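4.2 Collecting demonstrations by remote control

Demonstrations for the Willel task set were collected by teleoperation in simulation. An operator steered the gripper with a hand controller, and the system logged joint positions, finger opening and the wrist view at every step. In all we kept 342 demonstrations from 8 operators. Earlier work treats recordings of this kind as a clean statement of what the person wanted. We doubt that, and the rest of this section explains why.

The first problem is the view. Operators worked from the wrist view alone, the same input the policy receives. This is usually defended as fair to the learner. It also means the person is guessing at depth from shadows and from how much of an object the fingers hide, and the log records those guesses as if they were skill.

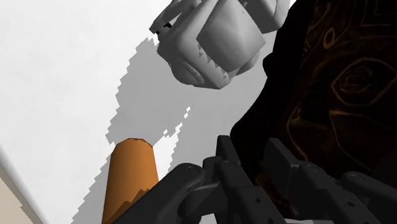 Hesitation is the second. Many operators stopped short of the target with the fingers open, backed off, and came in again. The Gbeho baseline trims such pauses before training. Trimming raises the reported score, but it also throws out the only part of the recording that shows a person correcting an error. We left the pauses in for all runs reported here.

Third, we are not convinced that more demonstrations help in the way the Vurnora results suggest. With 50 demonstrations per task, our policy copied the habits of whichever operator had supplied the most data. Adding recordings from a second operator with a different approach angle made it worse on 7 tasks. Korletey's review of hand-guided teaching raised the same concern, and we have not seen a good answer to it.

None of this shows that remote control is a poor way to teach a robot. We do think success rates should be reported per operator, and Table 3 does so.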